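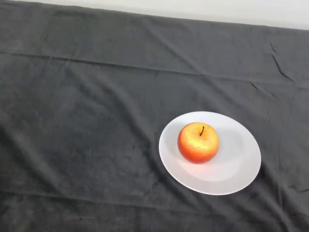
I run the beginners' still life table at Clarudora, and the same questions land in my inbox every term, so I've put my answers in one spot.

**Do I need a fancy set-up?**

Nope! A table, a dark cloth, a plain plate and one piece of fruit will keep you going for weeks. I started on apples and I'm still fond of them.

**Why a dark cloth?**

A white plate really sings against charcoal grey, and you get your lightest and darkest tones sorted early on. Go for something matt and a bit fuzzy, like felt or fleece (shiny fabric drove me up the wall).

**Should I iron it first?**

Please don't. I love a storage crease. Ladan Dehghan spent a whole evening drawing nothing but folds and it's still my favourite thing from the July group.

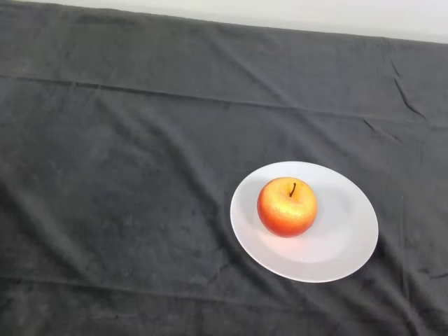 If the creases feel like too much, squint and put in the longest one, then stop there for a bit. You can always add the smaller ripples later on.

**Where does the plate go?**

I like it off to one side, with plenty of bare cloth left over. Try a few spots and do a quick five-minute sketch of each.

**How long should a drawing take?**

I set a timer for 30 minutes. Stretch your legs, come back, and carry on if you fancy it.

**Can I eat the apple?**

Once you've finished, yes! Ivone Miranda keeps a spare in her bag.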